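Why I finally wrote down our cable rules

I have been putting this post off since March, mostly because every time I sit down to write about good practice I end up making another pot of coffee and reorganizing a drawer. But the Udetti bench has its rule sheet now, five rules on one page, and a couple of you asked to see it, so let me ramble through the ones I care about most!

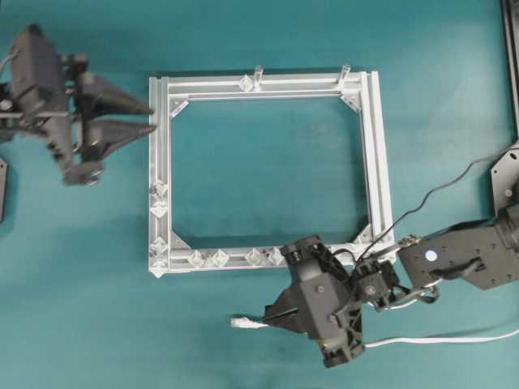

Rule one is that each arm gets its own side of the work, and we agree on the sides before anything is switched on. I learned this the slow way on the old Kaushik job, where both arms were allowed to go anywhere and I spent my evenings untangling who had right of way. With a frame between the two grippers, like this one with the gussets in its corners, I call one edge "left arm" and another "right arm," and I write it on the sheet even when it feels silly. Loose leads belong in the same rule. A white cable end lying on the table next to the right gripper has to be on the sheet too, with a name.

Rule two is about plugs, and it's the one my friends tease me for. Hold the body, never the cable. A grip on the cable puts all the strain where you least want it, and I'd much rather redo a finger position than crimp a new end (I am terrible at crimping).

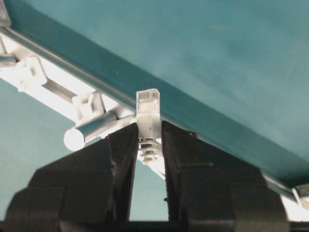
RJ45 plug held by the body, boot hanging free below.

Rule three came from Aka, our little test program, which now has 1,268 lines in its log, bless it. Go slowly near the rail, and check the boot and the cable below it before you let the fingers open.

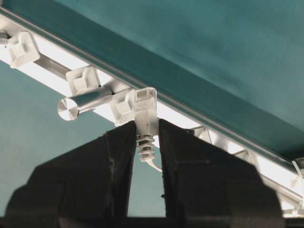 Give the arm's own wiring some slack

Rule four I borrowed from the Lasitz notes. Any cable that crosses a joint needs a loop big enough for the whole swing, so move the joint to both ends by hand, power off, and watch the loop as you go.

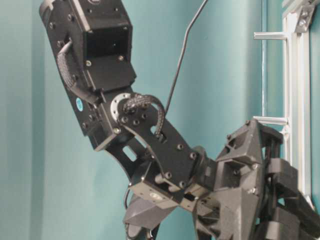

Braided cables looping past the joints.

Rule five is simply to date the sheet and read it again before changing anything, and I've already broken it twice.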